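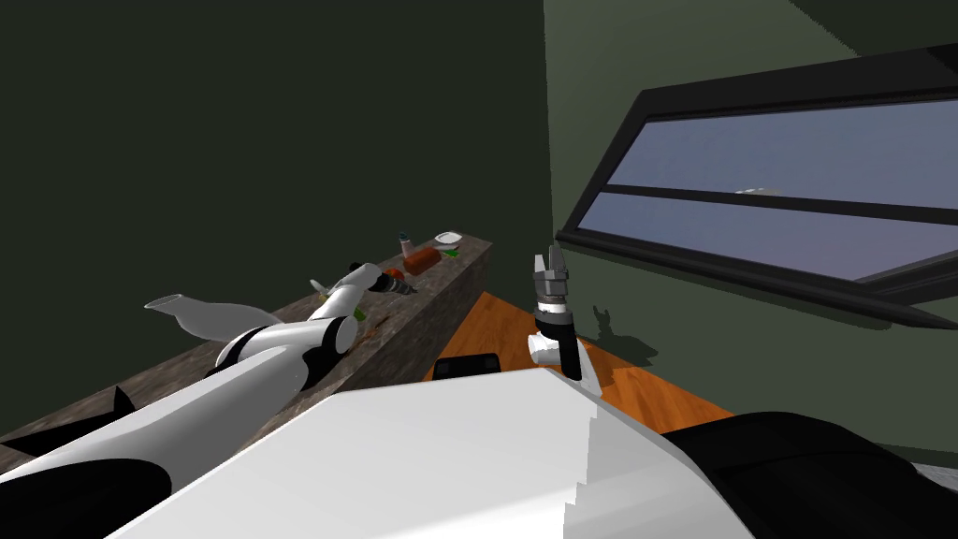
Two-arm counter cell, Hirnon simulation
Pre-run inspection sheet with comments
Checked by: Fenna Dijkstra
Scene build: 3731

1. Both arms respond to the stop command. PASS. Tried 2 times per arm. I'd want it tried under load before I believe it.

2. Left gripper clear of the counter at rest. PASS, barely. It hovers just over the stone. The Collitz set-up notes call this "ample", a word I'd not have picked.

3. Counter items resting on the surface. FAIL. The bottle lying on its side has no counter under it, only air. The bowl and the small upright bottle are fine.

4. Floor clear between counter and right arm. QUERY. Flat black object on the boards, not on the parts list. Find out what it is or delete it.

5. Gripper opening, wrist view. See below.

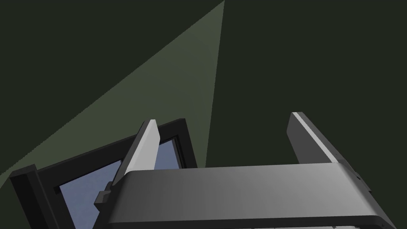
Page last changed: 2024-02-05

Fingers open, nothing held. PASS for the open position only. The sheet claims the fingers close evenly to within 2 mm, and I can find no log behind that figure. Left blank until someone produces one.

6. Wrist view covers the work area. FAIL as parked. Window and dark wall, no counter at all. Fine for looking at the fingers, useless for checking a pick.

7. Shadows switched on. PASS. Jagged edges on the one across the counter. Mtshali say this has no effect on grasp scoring. They may be right, but I've asked for the comparison runs.

8. Joint limits reloaded after reset. NOT CHECKED. The script stops after up to 125 resets and gives no error.

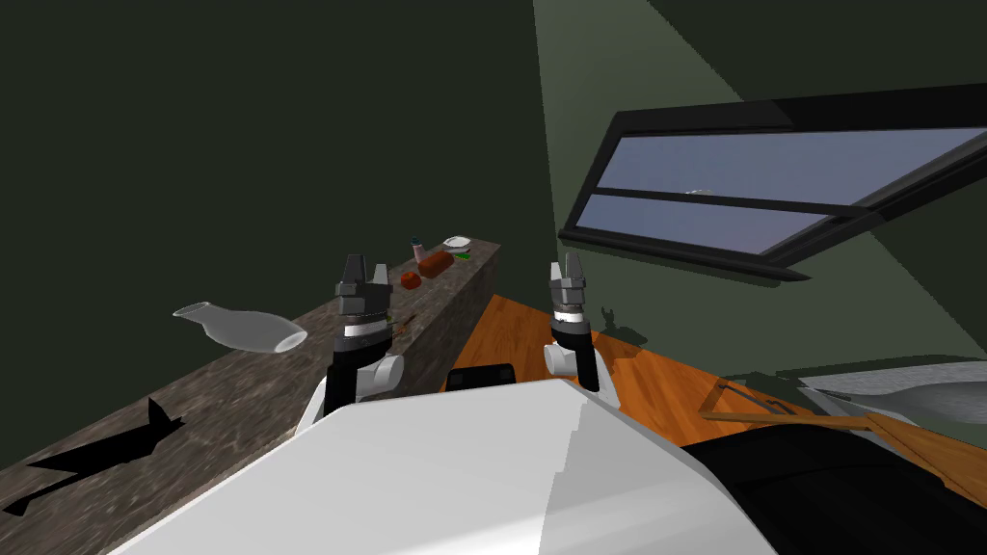
Bořivoj Hájek: I'd move item 3 to the top and refuse to run until it's cleared. We had a floating object in the July build, and every collision count from that week had to be thrown out. Also, item 8 isn't the script. Look at the reset timer, it's set to 2000 and should be in the config file.

Timer noted. Item 8 stays open until I've seen it run past the limit myself.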